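Turnska 346 Table Covering
Made by Fadlow. Sold by the cut length or as a full roll.
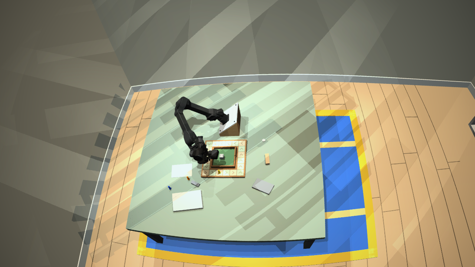
One buyer, Thevar Hall, reports that the covering went onto its older club tables without new edging and that the surface still wipes clean after two seasons of play. The hall did ask for a wider roll, which Fadlow does not make at present.

Turnska 346 is a coated woven covering for game tables, craft benches and display counters. The coating is matte and gives low glare under overhead lights. The backing is a short felt that takes contact adhesive or spray adhesive. Double-sided tape is not suitable.

Specifications
Roll width: 346 cm is not offered; 346 is the style number only. See the width table at checkout.
Thickness: 2 mm, including backing
Roll length: 23 m
Minimum cut: 3 m
Backing: gray felt
Edge: unfinished, trimmed square at the mill

Fitting
Unroll the covering and leave it flat overnight at room temperature. Cut with 3 cm of spare material on all sides. Apply adhesive to the table, not to the felt, and work from the center toward the edges with a dry roller. Trim after the adhesive has set. On tables with a curved edge, make relief cuts in the underside only.

Tables with a raised rim need the Jarno edge strip, sold separately. The strip is stapled under the top and does not show from above.

Care
Wipe with a damp cloth and mild soap. Do not use bleach, solvent or steam. Pen marks can be lifted with a soft eraser if treated the same day. Heavy boxes should not be dragged over the surface.

Ordering
Cut lengths ship rolled on a cardboard core. Folded shipping is available on request, but fold lines may take more than a week to relax. Shades vary slightly between batches, so order all pieces for one room together. Cut lengths cannot be returned unless faulty. Samples are free, limited to 2 per order.

The July batch is sold out. Orders for the next batch ship from August 23, 2026.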